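6.2 Changing over a sorting station to shared operation

This section applies to stations where a Dadov arm takes over table clearing from staff. Work through the steps in simulation before repeating them at the station.

1. Load the room model and select the Irkow layout.
2. Move the arm to the hover position, with the gripper pointing straight down and the fingers clear of all items.
3. Check clearance to the bowl, the plate and both table surfaces.
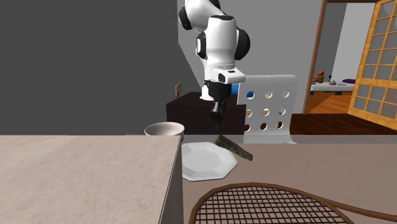 Figure 17. Hover position in the simulated room, gripper above the octagonal plate.

4. Run the clearing routine 8 times. Log each stop.
5. Send the log to the shift lead for sign-off.

Note: After changeover, the operator no longer lifts items from the table. The operator's duties are to release each run, handle rejected items and restart the arm after a stop. Allow six hours of training per person. At the Brosberg site, Adeel Baloch keeps the training record.

CAUTION: Do not reach over the table while a run is released. Press the hold button and wait for the steady light.

Staff may return a station to manual work at any time. Record the reason on form 144.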